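An evening with the grippers

I was invited to see a demonstration by the Cavthorpe group, and I said yes before I understood that it would be in a bedroom. I had expected a hall with fences and yellow lines. I took off my shoes at the door and Maysoun Kassab showed me where I could stand without being in the way.

The task was bracelets. A person holds a gripper by the handle, takes a bracelet with it and puts it in a white box, and later the robot should learn from these movements.
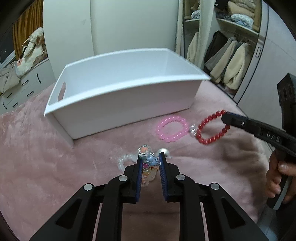

Cavthorpe Robotics Club / Home Tasks Team

I was allowed to try. The gripper is lighter than I thought, but my hand became tired quickly, and I noticed how much I normally use the feeling in my fingertips. With the tool I had only my eyes. Round beads want to roll away from the pads, and a soft pink surface does not help, because the fingers push into it before they close.

Marwan Ghanem told me they have recorded 3916 attempts since January, and 209 of them are with jewelry. He prefers jewelry to cups, since a bracelet changes its shape each time you touch it.

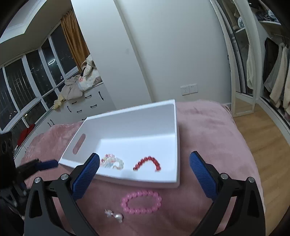

Esben Gunnlaugsson wrote to me afterwards that I was too kind to the method: a person corrects a bad grasp without thinking, and he would like to see the robot do the same before he believes in it. I have asked if I may come back for that part.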